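To: Rostthorpe Members' List
From: Membership Office, Rostthorpe Clothing Exchange
Subject: Re: Revised donation guidelines, December intake

Dear members,

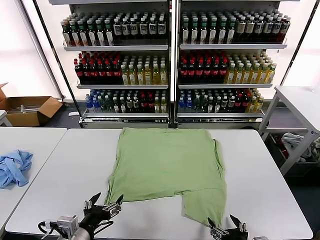
Light green T-shirt laid out flat on a white table.

The office has received a number of replies to its last message on the December intake, and the one quoted further down raises most of the points made in the others. It is answered to the whole list so that every branch works from the same guidance.

> The Gatchalian Road branch would be grateful for some clarity on
> three matters. First, the new guidelines say that knitted cotton
> garments should be "in wearable condition", but they do not say
> whether a small mark or a loose hem rules an item out. We have
> been turning these away and some donors have been upset.
>
> Second, are we still to accept school uniform with a badge sewn
> on? The old sheet said yes and the new one says nothing.
>
> Third, our bags are collected before the Skurnine branch has
> finished its own sorting, and we are then asked to hold their
> overflow. We do not have the shelf space for it.
>
> Gatchalian Road branch

Condition of garments. An item may be accepted if it could be worn in public without repair. A loose hem of less than a hand's width is acceptable and should be marked with a yellow tag, so that the mending group at Plollier House can deal with it. Stains on the front of a garment, holes of any size and stretched necklines are not acceptable for the rails. Such items may still be taken for the rag bin if the donor agrees. Branches are asked not to accept them for the rail and move them to the rag bin later, as this has led to complaints.

Adult T-shirts remain the item we receive most often and sell least often. Each branch may hold no more than 58 on display at one time. Plain colours in the larger sizes go quickly and should be put out first. Shirts printed for a single event, such as a works outing or a charity run, should be offered to Plollier House, where they are cut up for cleaning cloths.

School uniform. Badged uniform is still accepted and the line was left out of the new sheet in error. It should be kept apart from other children's clothing and labelled with the name of the school. Blazers need to be hung. Jumpers and polo shirts may be folded.

Collections. The office accepts that the present order of collection does not suit Gatchalian Road. From the start of the December intake the van will call at Skurnine first and will reach Gatchalian Road no earlier than 3 p.m. Overflow from Skurnine will go straight to the store at Plollier House, and no other branch will be asked to hold it. Bags must be tied, labelled with the branch name and light enough for one person to lift. The driver has been told to leave behind any bag that is not labelled.

Two further notices. The store at Plollier House has 34 clear plastic crates on loan to branches, and the office would like them returned when empty. Branches are also reminded that coat hangers are no longer accepted from the public, though wooden ones in good order may be kept if they arrive with a garment.

A corrected guideline sheet will be sent to this list before the intake opens. Please remove the earlier version from counters and noticeboards when it arrives. Questions should be sent to the list and not to the van driver.

Yours faithfully,

Membership Office
Rostthorpe Clothing Exchange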